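Notebook, sim bench
24/02/2025
Run set: Womemano, block to plate, round table room

Good session! Swapped the old fixed-height release for the Clotis one, where the policy picks its own release height from the wrist view and the joint readings. Same network otherwise, same seeds as the October set, so the two can be laid side by side for once.

48 episodes, clutter on, textures shuffled between episodes. Task is always the teal block to the tan plate. Old release got 19 of them. Clotis got nearly double, and I ran the scoring script again before I let myself be pleased about it.

What I like most is the approach. The old one came in low and dragged the block into the plate rim (most of the October failures, if anyone wants to look). I stepped through one episode from the speckled-wall room and kept two views of it.
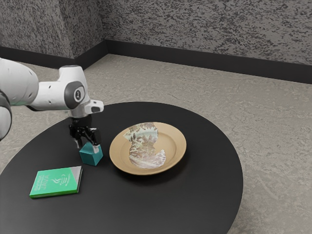
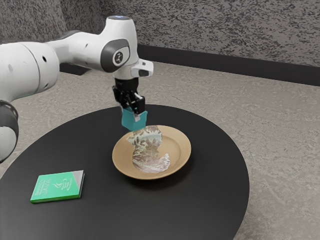
Teal block in the gripper in both. First one: just above the table, between the JAVA cover and the plate. Second: over the plate rim.

The mottled thing on the plate is the nuisance. It has a lumpy outline and sits up at the upper left, so a release height tuned on a bare plate is wrong there. 10 of the episodes used this layout and I want them scored separately, because lumping them in hides the interesting part.

Azucena Chávez thinks the gain is mostly from the joint readings and the camera hardly matters. Could be! Easy to test: blank the wrist view, keep everything else, rerun.

To do:
- blanked-camera run, same seeds
- 12 more episodes with the plate moved towards the table edge
- copy weights to the Sterthorpe machine, Bravo is full again
- fix the log so release height is saved in mm, it's in metres in half the files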